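## Handvergleich an der Waschmaschine

Vor dem Test die Kopfkamera so neigen, dass Trommel, Boden und beide Hände im Bild liegen.

1. Greifkraft rechts auf 75 setzen, links Hand offen parken.
2. Rechte Hand an die Trommelöffnung fahren, 7 Griffe pro Einstellung.
3. Stoff langsam nach unten ziehen, Logdatei unter `malari_600` ablegen.

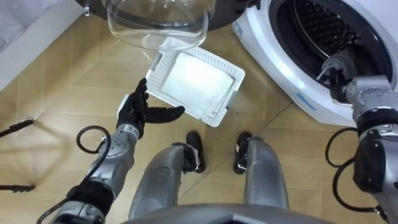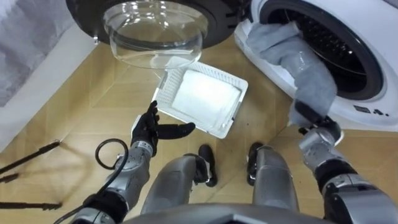
*Rechte Hand an der Trommelöffnung (erstes Bild) und am grauen Tuch (zweites Bild)*

Rutscht der Stoff, Kraft erhöhen und den Durchgang wiederholen. Die Reglerwerte pflegt Paraschiva Dumitrescu.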